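스투보라, 집게 두 종과 카메라 배치 비교 시험 결과 공개
펜 꽂기 작업 1000회 시도… 손끝 형상보다 카메라 높이에서 차이 커

입력 7/18/24

로봇 소프트웨어 업체 스투보라(Stuvora)가 사무용품 정리 작업을 대상으로 한 집게 비교 시험 결과를 내놓았다. 시험에는 컬틱스(Cultix)의 평행 집게와 카타네오(Cattaneo)의 적응형 두 손가락 집게가 쓰였고, 제어기는 플리스토우(Flistow)의 제품으로 통일했다. 회사는 같은 팔에 집게만 바꿔 달아 같은 작업을 반복시키고, 성공 여부와 소요 시간, 실패가 일어난 단계를 기록했다고 밝혔다.

작업은 책상 위에 놓인 마커펜 한 자루를 집어 철망 펜꽂이에 세워 넣는 것이다. 사람에게는 쉬운 일이지만 로봇에게는 몇 가지 어려움이 겹친다. 펜은 둥글어서 손가락이 닿는 순간 굴러가기 쉽고, 눕힌 물체를 세우려면 손목을 크게 돌려야 한다. 철망은 뒤가 비쳐 보이기 때문에 깊이 카메라가 벽면을 제대로 읽지 못하는 경우가 많다. 스투보라는 이런 이유로 지난해부터 같은 작업을 내부 기준 과제로 써 왔다.

전체 시도 횟수는 1000회이며 두 집게에 절반씩 배정됐다. 펜의 방향과 위치는 시도마다 바꿨고, 펜꽂이는 정해진 구역 안에서만 옮겼다. 이 가운데 펜이 펜꽂이 안에 들어가지 않은 채 끝난 시도는 151회였다. 집게별로는 컬틱스 쪽이 83회, 카타네오 쪽이 68회로 집계됐다. 스투보라는 이 차이를 두고 "한쪽이 뚜렷하게 낫다고 말할 정도는 아니다"라는 설명을 보고서에 달았다.

실패의 내용은 서로 달랐다. 컬틱스 평행 집게는 잡는 단계에서 놓친 경우가 많았다. 손가락이 수직으로 내려오면서 한쪽이 먼저 펜에 닿으면 펜이 반대쪽으로 굴렀고, 제어기가 닫힘 명령을 낸 뒤에는 위치를 다시 맞추지 못했다. 손끝에 얇은 실리콘 패드를 덧댄 뒤 이 문제는 줄었지만 없어지지는 않았다. 대신 일단 잡은 펜은 손가락 사이에서 거의 돌아가지 않아 세워 넣는 단계의 오차가 작았다.

카타네오 집게는 반대였다. 손가락 마디가 물체 모양에 맞춰 접히는 구조여서 펜이 조금 굴러도 안쪽으로 끌어들였다. 그러나 잡은 뒤 펜의 기울기가 매번 달라졌고, 손목을 세웠을 때 펜 끝이 펜꽂이 테두리에 걸리는 일이 잦았다. 이 경우 제어기가 힘 한계에 도달해 동작을 멈추거나, 펜꽂이가 밀려 시도가 실패로 처리됐다. 잡은 자세를 카메라로 한 번 더 확인하는 절차를 넣자 걸림은 줄었고 시도당 시간은 늘었다.

카메라는 세 가지 방식으로 나누어 시험했다. 손목에만 단 경우, 책상 가장자리의 기둥에 고정한 경우, 두 가지를 함께 쓴 경우다. 손목 카메라만 쓰면 펜을 찾는 데는 문제가 없었으나, 펜을 든 뒤에는 집게와 펜이 화면을 가려 펜꽂이 입구가 잘 보이지 않았다. 고정 카메라는 입구를 계속 볼 수 있는 대신 높이에 민감했다. 보고서에 따르면 렌즈를 책상면에서 700mm 높이에 두었을 때 입구 테두리가 가장 안정적으로 잡혔다. 더 낮추면 테두리의 앞뒤가 겹쳐 보였고, 더 높이면 펜의 기울기를 구분하기 어려웠다.

스투보라는 집게를 바꿨을 때보다 고정 카메라의 높이를 바꿨을 때 성공률이 더 크게 움직였다고 적었다. 다만 높이 시험은 한 가지 렌즈로만 했으며, 화각이 다른 렌즈에서는 적정 높이가 달라질 수 있다고 덧붙였다. 조명도 시험 내내 같은 조건으로 유지했다. 창가처럼 밝기가 변하는 장소에서의 결과는 이번 보고서에 들어 있지 않다.

제어기 쪽에서는 플리스토우 제품의 통신 주기가 쟁점이 됐다. 초기 설정에서는 집게가 닫혔다는 신호가 늦게 들어와 팔이 먼저 올라가는 현상이 나타났다. 담당 팀은 집게 상태 신호를 별도 회선으로 분리하고 팔의 상승 명령에 대기 조건을 넣어 해결했다. 본시험에 앞서 이 설정을 맞추는 데 쓴 예비 동작은 2213회로, 본시험 횟수의 두 배를 넘는다. 예비 동작의 성공과 실패는 집계에 포함하지 않았다.
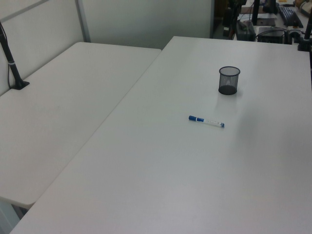
펜꽂이 작업에서는 어떤 집게를 고르는 것이 좋은가?
작업의 어느 단계가 까다로운지에 따라 다르다. 펜이 놓이는 위치가 들쭉날쭉하고 잡는 순간이 문제라면 카타네오의 적응형 집게가 유리하고, 입구가 좁아 펜을 곧게 세워 넣어야 한다면 컬틱스의 평행 집게가 유리하다. 어느 쪽을 쓰든 고정 카메라의 높이를 먼저 맞추는 편이 시간을 아낀다는 것이 스투보라의 권고다.

교체에 걸리는 시간도 비교 항목에 들어갔다. 컬틱스 제품은 볼트 네 개로 고정하며 케이블이 하나다. 카타네오 제품은 전용 어댑터를 먼저 달아야 하고 전원과 통신 케이블이 나뉘어 있다. 보고서는 하루에 여러 번 집게를 바꾸는 연구실이라면 이 부분을 무시하기 어렵다고 적었다. 교체한 뒤에는 두 제품 모두 손끝 중심점을 다시 측정해야 했다. 이 과정을 건너뛴 예비 동작에서는 펜이 한쪽으로 치우쳐 잡히는 일이 반복됐다.

손끝 마모에 대한 기록도 일부 포함됐다. 컬틱스 집게에 덧댄 실리콘 패드는 시험 도중 한 차례 교체했고, 카타네오 집게의 기본 고무 표면은 끝까지 그대로 사용했다. 패드를 새것으로 바꾼 직후에는 펜이 손끝에 달라붙어 펜꽂이 안에서 늦게 떨어지는 현상이 관찰됐다. 담당 팀은 집게를 여는 폭을 늘려 대응했다. 펜꽂이 안쪽 공간이 좁아 더 넓게 열 수 없는 구간에서는 놓는 높이를 올리는 방법을 썼다.

스투보라는 시험에 쓴 제어기 설정값과 실패 기록을 제휴 연구실에 먼저 제공하고, 정리가 끝나는 대로 자사 홈페이지에도 올릴 예정이다. 영상 자료의 공개 여부는 정하지 않았다. 다음 시험에서는 마커펜 대신 가위와 자처럼 납작하거나 무게가 한쪽으로 쏠린 물건을 다룬다. 펜꽂이도 철망 제품과 속이 막힌 플라스틱 제품을 나란히 비교한다. 팔과 제어기는 이번과 같은 것을 쓰며, 집게는 흡착식 한 종을 더해 모두 세 종으로 늘린다.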